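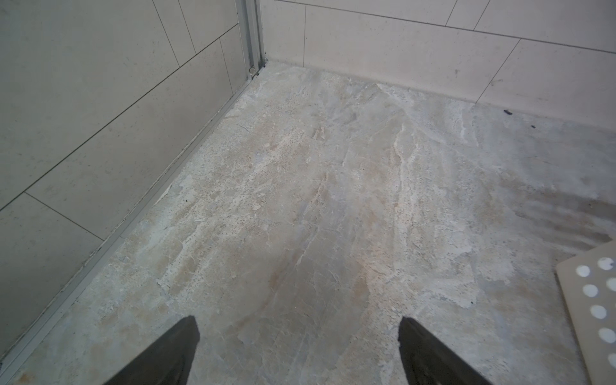 Waldemar Makowska has run the intake side of the Morside animal shelter for 6 years. Before that he inspected boarding kennels for the county, and he still talks like an inspector. Asked how the shelter is doing, he gives the number of kennels.

"We have 27 runs for dogs," he said. "That is the figure everything else comes from. If 27 are full, the next dog goes to a foster home or it goes to Barreto."

Barreto is the larger shelter across the river, and the two have had a transfer agreement since it opened. Under the agreement, a dog can be moved only after its stray hold has ended, its first vaccines have been given and a vet has signed a travel form. Makowska wrote most of the current version himself.

"The old one was a page long and it said animals could be moved 'as needed.' Needed by whom? We had dogs crossing the river while the owner was in our lobby with a leash. So now the hold is written in hours, and the clock starts when the animal is scanned at the desk. It doesn't start when the van leaves the pickup address."

Scanning is a subject he returns to often. Each animal is checked for a microchip three times: at the desk, at the vet exam and on the day it leaves the building. The scanner is passed slowly over the shoulders, down both front legs and along the belly, then back the other way. Chips move under the skin. He has found one near an elbow.

"People hold the scanner too high and go too fast," he said. "A chip at the shoulder, you'll get it. A chip that has slid down, you won't. Then the dog is listed as unchipped and the record stays wrong, because the second person trusts the first person. I ask staff to scan as if the animal had never been scanned."

A chip that reads is only the start. In his experience the phone number on the registration is often dead. The shelter calls it anyway, then sends a letter to the address on file, then calls the clinic that placed the chip, if the registry lists one.
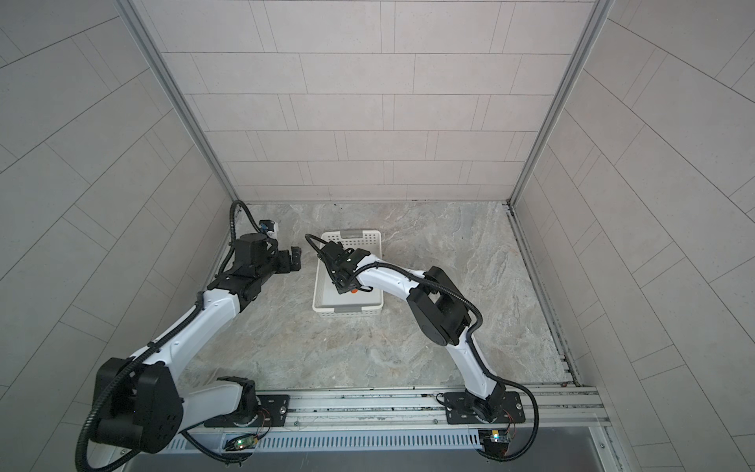 "The clinic is the best lead of the lot," Makowska said. "They may have seen the dog last spring. They have the new number, and they can ring the owner even when they aren't allowed to give the number to me."

Cats are handled under separate rules. An outdoor cat with a tipped ear has already been neutered through a trap and return program, and Morside does not admit it unless it is sick or hurt. The cat goes back to where it was trapped. Makowska says this is the rule that brings the most complaints.

"I get a call that says we refused a cat. We did. It was a healthy adult with a tipped ear, and it was being fed by the neighbor. Bringing it in would fill a cage and solve no problem on that street. What I can do is give the caller the feeding times and a trap for the ones that aren't tipped."

The traps are lent against a deposit and must be checked every two hours while set. None are lent out when a hard freeze is forecast. In December most of them stay on the shelf.

The shelter keeps its records in Lornen, a database it moved to after years of paper cards. He is careful in his praise. Searching by color and sex is quick, and the lost reports can be matched against intake on the same day. Breed is a weaker field.

"I would take breed out of the search if they let me," he said. "The owner writes 'terrier mix' and our desk writes 'shepherd mix' and it's the same dog. Weight, coat length, ear shape, where it was found – those I trust. I tell owners to come in and look. A person knows their own dog in a second."

The yearly budget for outside vet care is the other number he brings up without being asked. Minor work is done in the building. Fractures, eye surgery and most dental cases go out, and any single bill over $600 needs his signature and one more. He doesn't regard the limit as strict.

"I have never had the second signature refused. The point of it is that two people have read the estimate. Sometimes the second one asks why there are two sets of X-rays on it, and that's a fair question."

He has two changes planned. The first is a separate door for cats, so that a carrier doesn't have to pass the dog desk. The second is a longer form for owners giving up a pet, with questions on feeding, stairs, children and time spent alone. The present form asks for a reason and leaves one line for it.

"One line gets you 'moving,'" he said. "I can't place a dog on 'moving.'"
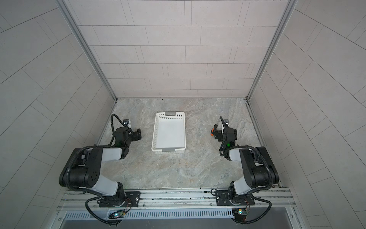 *White basket on the marble-patterned floor.*

The new form is being tried at the desk now. It takes longer to fill out, and the desk staff have asked for a second chair.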